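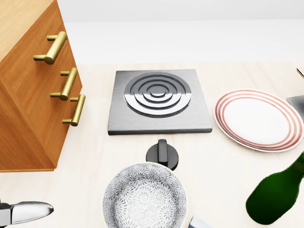 The practice counter in the simulator: drawers on the left, burner and knob in the middle, a bowl and a bottle up front.

How to Set Up a Kitchen Practice Run Before the Arm Goes Live

May 2021

I run the prep side of the kitchen at Quintero, and since January we've had a robot arm on the back line. I'm a cook. I had never opened a simulator in my life, so if you're a kitchen person who just got handed a login, I wrote this for you (and for Heriberto Cárdenas, who keeps asking me to write it down).

We use Detum for the simulated counter and Fuvum for scheduling the jobs. Your screens may look different, but the order of things should carry over pretty well.

Before you start

Get the people who work the station into the room. I skipped this the first time and set up the whole job on my own, and then Amparo Taipe looked at it for maybe ten seconds and asked why I had the arm reaching across the burner to get to a bowl. She's worked that station for years. I moved the bowl.

You'll need a login, a list of what normally sits on your counter, and a couple of hours when you won't get pulled onto the line.

Step 1. Pick one job

One! Ours was "pick up the bowl and move it onto the plate." I wanted to start with the whole closing cleanup and I'm so glad I got talked out of it.

Step 2. Lay out the counter the way it really looks

A spotless counter teaches you very little about a dinner shift. Put the clutter in. Ours has a knife lying down at the lower left and a green glass bottle on its side over by the plate, and I left them both there on purpose. Bottles get knocked over. If the arm can only handle a bottle standing up straight, I want to find that out on a screen.

Look hard at how close things are to each other. In our layout the bowl is nearly touching the burner knob, and that one gap ended up being most of my afternoon. A bowl on its own is easy. A bowl with a knob right behind it means thinking about which side the gripper comes in from.

Step 3. Mark what's off limits

In Detum you draw a box around anything the arm shouldn't touch. I boxed the knob and the knife. Make the boxes a little bigger than feels necessary – you can shrink them later. The drawers I left alone, because this job has no reason to go near them.

Step 4. Run it, then move stuff

Run the job with everything in place. Then slide the bowl over, turn the plate, shift the bottle, and run it again. I did 28 layouts by hand before I found the shuffle button, which does the same thing by itself (it's under Layout, then More). With shuffle on, we got through 204 runs overnight.

Step 5. Watch the failures with your crew

Don't just read the score. Put the bad runs up on the big monitor and let people talk. We had 4 failures that all looked the same to me, and Amparo saw right away that the gripper was coming in too low on the rim. She fixed it by changing the approach height, and now she does most of our tuning.

Step 6. Write down who does what

This is the part I'd push hardest with any manager. Once a job passes, sit down and list what the arm does, what the person at the station does, and who gets to hit stop. Our answer to the last one is everybody, including the new dishwasher on his first night.

What changed for us

Amparo's shift looks different now. She spends less time stacking and moving, and more time checking plates and fixing layouts, and she asked for a raise to go with it and got one. Heriberto misses the quiet of end-of-night cleanup and still does some of it himself. I worried about hours getting cut, so we got it in writing that they wouldn't be this year. Ask for that before launch, while people are still excited and want your help.

If shuffle is grayed out, save the layout first and reopen it. That got me twice.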